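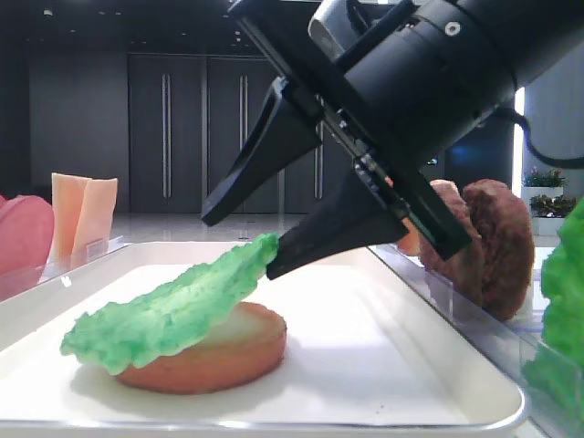

The fault discussed in this report was a late release during the lettuce step of the Kudden assembly task. Our group was assigned the task as the practical half of the automation course, using the cell in the Drulmont teaching laboratory. A program written by the students directs a two-finger gripper to build a burger from separate pieces on a white tray. Most of the pieces are stiff and keep their shape when lifted. The lettuce leaf does not: held by one end, it droops across the bun bottom while the far side stays up near the fingers. The program assumed that a leaf in this position was already placed, and it began the retreat move before the fingers had fully opened.

Effect of the fault

The leaf was carried off with the gripper, and the arm continued to the next holder with the leaf still between its fingers. On 2 occasions the trailing leaf caught a neighboring piece and the arm stopped on its force limit. There was no injury and no damage to the cell. The group nevertheless recorded both stops as safety events, as required by the laboratory rules, and work was suspended until the log had been read in full.

The log covered 1,140 motion commands. It showed that the open command and the retreat command were sent with no check between them. For stiff pieces the short delay did not matter. A ruffled leaf pinched between the fingertips can stay there until they are well apart.

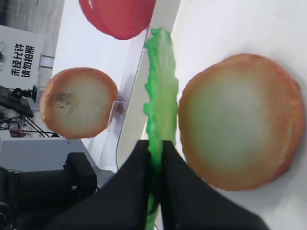

Corrective measures

The group made the following changes to the Salazar control script:

1. The retreat move now waits for the finger position reading to confirm a full opening.
2. The gripper holds still for 2 seconds after opening over the tray.
3. Travel speed is reduced whenever the piece being handled is a leaf.
4. A stop on the force limit now ends the run – the earlier version allowed a restart from the keyboard.

Repeat test

The repeat test began with a bun half lying cut side up in the tray and the other pieces standing in their clear holders on either side. The group completed 5 runs with the revised script. The late release did not occur again, although one leaf came to rest too far to the left and was marked as a placement error.

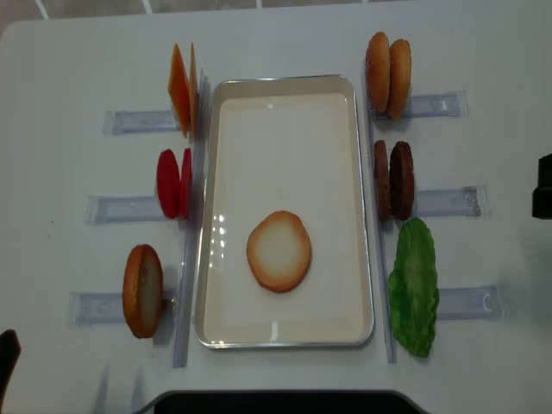 Berner, in written comments on the draft, agreed that the missing check was the direct cause but considered the fourth measure the most important one. The comments also asked why a keyboard restart had been permitted in the first place, and whether the same gap existed in the scripts for the other pieces. The group has confirmed that it did. Those scripts will be corrected before the cell is used again in January.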